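Cevex recherche des participants pour relire, appliquer et malmener un règlement

Appel à participation – juin 2019

Le guide de bonnes pratiques Griruven, destiné aux personnes qui font des démonstrations de manipulation avec des pinces tenues à la main, en est à sa version 14. Les treize précédentes ont été approuvées à l'unanimité par des gens qui n'avaient pas de pince en main. Nous cherchons donc des volontaires indemnisés, dans nos locaux de Zurnwood, pour travailler en suivant le texte à la lettre et nous signaler chaque endroit où la lettre est idiote.

Aucune formation technique n'est demandée. Il faut deux mains en état de marche, de la patience pour les bols en plastique et un certain goût pour la contradiction écrite.
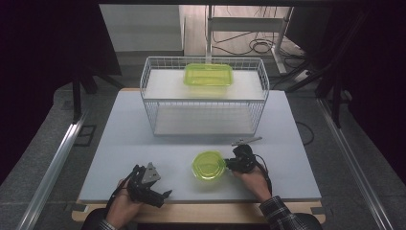

Les séances durent une demi-journée, pauses comprises. Vous recevrez le guide à l'avance et nous vous demandons de le lire, y compris l'annexe C, que même son auteur survole. Les points à éprouver en priorité :

Article 3 : dégagement des câbles avant chaque prise. Le texte dit « dégagé » sans dire de quoi.
Article 5 : position de départ des deux pinces, doigts ouverts, sans contact avec un objet.
Article 8 : droit d'interrompre une démonstration à tout moment, sans justification. Celui-ci n'est pas négociable.
Article 11 : une prise ratée reste dans l'enregistrement et se note comme ratée. Le mot « perfectible » est banni depuis la version 9.

L'indemnité est de 1000 couronnes par demi-journée, versée même si vous interrompez tout au bout de dix minutes en vertu de l'article 8. Nous avons fait le calcul, le budget tient.

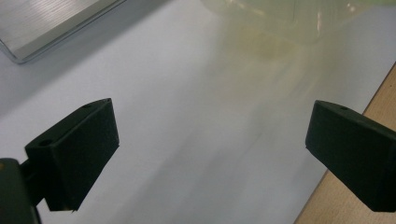
Sanna, qui a participé à la session précédente, nous écrit que l'article 5 se contredit dès qu'on pose le coude, qu'elle l'a signalé par formulaire et qu'on lui a répondu par un autre formulaire. Elle ajoute que les pauses, en revanche, ont été respectées à la minute et qu'elle reviendrait volontiers si l'on définissait enfin le mot « dégagé ».

Sa remarque porte le numéro 3113 dans notre registre. Elle est en cours d'examen, et l'article 5 sera réécrit avant la reprise des séances en septembre.

Pour candidater : quelques lignes sur vous, vos disponibilités, et une règle que vous avez un jour appliquée tout en la trouvant absurde (2000 signes au maximum, espaces comprises). Les CV sont acceptés mais lus en second. Réponse à tous les candidats, dans un délai que l'article 14 qualifie de « raisonnable » – vos propositions de reformulation sont bienvenues aussi sur ce point.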